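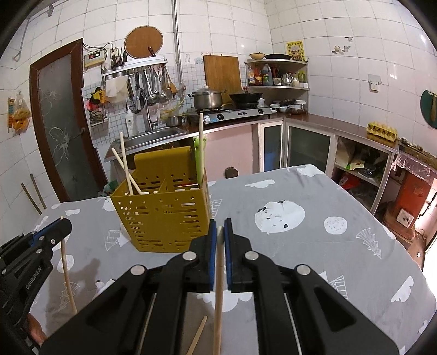
*Slide 1. Chopsticks and utensil basket, demonstrated by hand with two grippers.*

**Speaker notes: Dalal Chamoun, Hasell**
Session chair: Kerstin Sauerland

Good afternoon. I am grateful to Kerstin Sauerland and to our hosts at Ermont for the invitation. My subject is the teaching of household tasks by direct demonstration, and in particular what we have learned from the Flastwood programme, which began in March.

(Pause. Leave slide 1 up.)

The task is a modest one. A person holds a gripper in each hand, takes a chopstick from the table and places it in the basket. The robot is absent at this stage. What we record is the motion of the tools and the view from them, and the policy is trained on those recordings afterwards.

We chose chopsticks for their difficulty. They are thin, they roll, and a small error in the angle of the grasp becomes a large error at the far end. A demonstrator corrects for this without thinking. Our protocol asks that such corrections be kept in the recording and not edited out.

Flastwood has collected 500 demonstrations of this task. Of these, 380 were accepted for training. Most rejections were for one of the following:

- the stick left the view of both tools
- the demonstrator moved faster than the agreed limit
- the jaws closed on two sticks at once

(If time is short, omit the list and go to slide 2.)

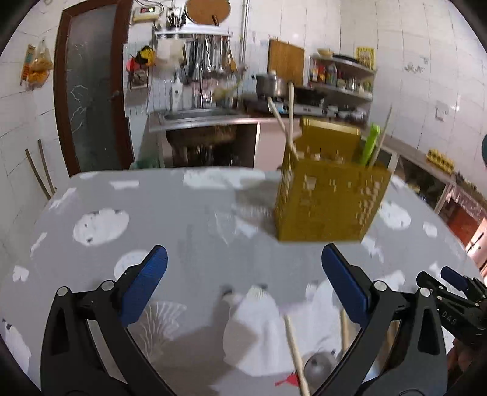 I turn now to the question of setting. Our earlier work used a plain bench with fixed lighting, and policies trained there performed poorly elsewhere. The present programme is carried out in ordinary kitchens, with patterned cloths, shadows and crowded shelves left as they are. Demonstrators are asked to vary the starting position of the tools between recordings.

Colleagues from Zoubi will wish to raise remote control. We ran a comparison with 7 operators. Remote control gave us joint data directly from the arm, and this remains its chief advantage. Demonstration by hand took around half the time for each recording, and operators reported less fatigue. We continue to use both methods.

(Kerstin will signal at 2 minutes.)

Points for discussion:

- how rejected recordings might be put to use
- whether the speed limit should differ by task
- shared labels between Hasell and Zoubi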